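20th November

Good news for my fellow bargain hunters! The Miltarham craft swap is moving to the old Rahimi shoe store on the Cornport road, and it'll run right through March. I went by this morning and they've got room for 65 tables (we used to squeeze into 16!). Entry is still free, and doors open at 9.

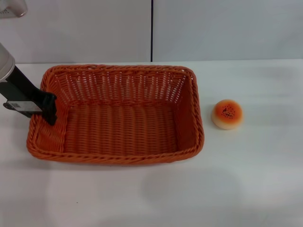
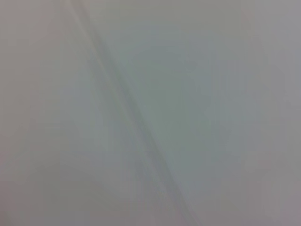 One reader wrote in to say the new spot is great but the bus stops running way too early, and could somebody please ask for a later one? I'd sign that. Tables can be booked at the library desk, and I'm bringing all my leftover Lurex yarn, so come take it off my hands.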